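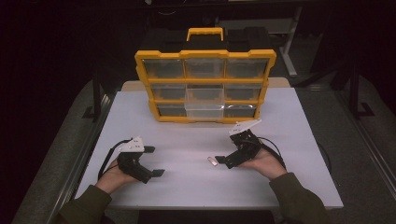
Chapter 2: A Place for Everything

Sorting Before Counting

Picture a coffee can full of screws. You need one that fits a cabinet hinge, so you tip the can over, push the pile around with a finger, and pick through it until something looks right. Now picture the same screws split among a few drawers by length. You go straight to one drawer and ignore the rest. You just saved yourself most of the work, and you did it before you started looking!

That small trick is the heart of this chapter. Classification means putting things into groups by a rule, and it sits underneath library shelves, grocery aisles, seed catalogs, the periodic table, and the way your phone lists your contacts. Once you start noticing it, you will find it all over the place (your sock drawer counts).

28 shares

A rule for sorting is called a key. Color can be a key, and so can weight, age, price, or the first letter of a name. The fun part is that the same pile can be sorted by many different keys, and each one gives you a different picture of what you have. A hardware store in Wavstead might shelve its bolts by width. A museum might shelve the very same bolts by the decade they were made. Both are right, for different visitors.

Let's look at a real puzzle. Doina Karagiannis took over the button room at the Tandura costume workshop one December and found 700 buttons in a single trunk. Her first key was color, and it seemed perfect until she got to the grays. Was a pearly gray button gray or white?

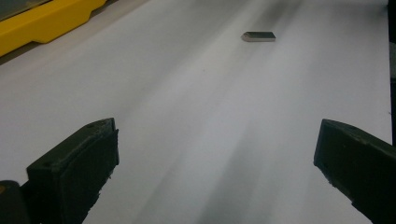
She tried again with size as the first key and color as the second, and the trouble shrank right away. Size could be measured with a ruler, so two people sorting the same button would agree. Color only had to settle things inside a small group, where the buttons could be laid side by side and compared. We call this a two-level key, and you will build one of your own in Section 2.3.

Notice what made the second try stronger — the clearest rule went first. We will come back to that idea many times, with beetles, with postage stamps, and with a wonderfully messy box of 50 maps from the town of Veseck.

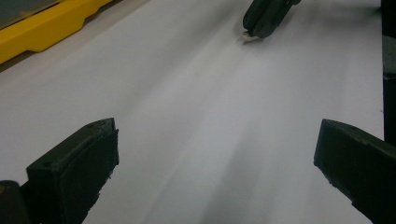 What happens when an item fits two groups at once?

Pick one group by a written rule and leave a note in the other that points to it. Libraries have long done this with "see also" cards, and we will make a set in Section 2.4.

2 comments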